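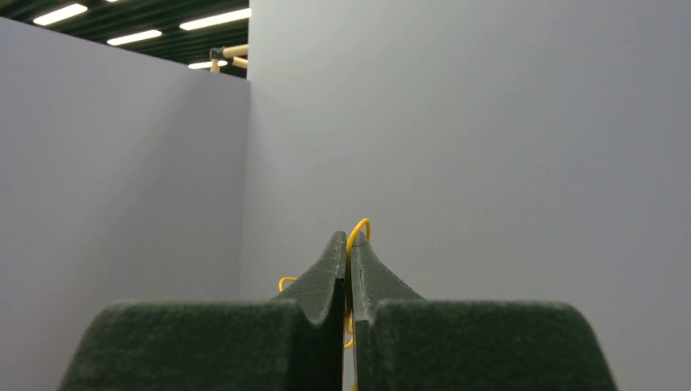 Small loose items are the hardest stock to store, according to the storage adviser at Platside, who has run the workshop's fittings bench in Pamness for most of its existence. Furniture can be measured and given a place. Cord, wire and rubber loops cannot, and they end up wherever there is a gap. A thin yellow piece, bent over on itself with a small hook-shaped curl to one side, is typical of what has to be dealt with before any shelf is assessed. "It has no flat side and it will not stack," the adviser said. "You hang it or you box it."

The bench sits in a corner between two pale walls, and the work done there is plain. A rack comes in, is stood on the table, and is checked for lean, rail spacing and usable depth. Platside keeps a card for each one. The numbering passed 3418 in August.

Asked what most owners get wrong with a two-tier shoe rack, the adviser went straight to the slope of the rails. "They see a slope and think it is a fault. On many racks it is meant to be there, and the heel catches on the rail. Put a box on the same rail and it tips." A rack used for mixed storage needs a flat insert on at least one tier.
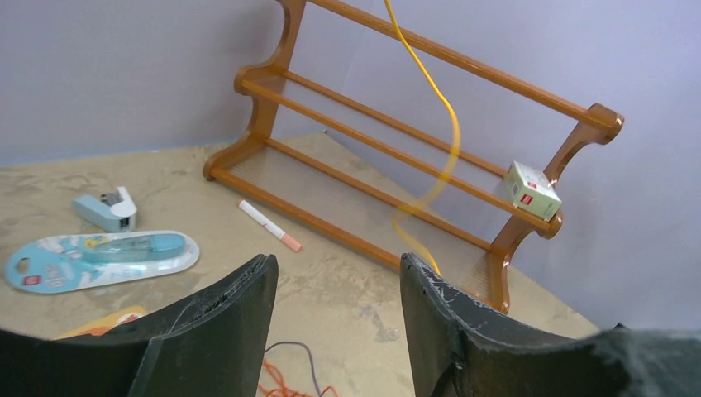

Ribbed plastic is the adviser's usual choice for the insert. It weighs little, can be cut with a knife, and lets grit collect between the ridges where it can be brushed out. Plain sheet was tried first, on card 1623, and dropped. "It bowed. The ribs must run the right way or you get the same thing again."

Varnished wood gets a damp cloth and nothing stronger. Scalloped side panels take longer to wipe down than straight ones, and dust settles in the curves. Pens, staplers and other desk items should not live on a shoe rack at all. "They fall between the rails. Give them a tray."

The Parry pattern, the workshop's own insert drawing, allows a load of 40 shoes over a full set of racks. The later Zulmont drawing has a deeper lip at the front. The adviser prefers the older one — it is easier to lift out for cleaning — but both are still cut to order.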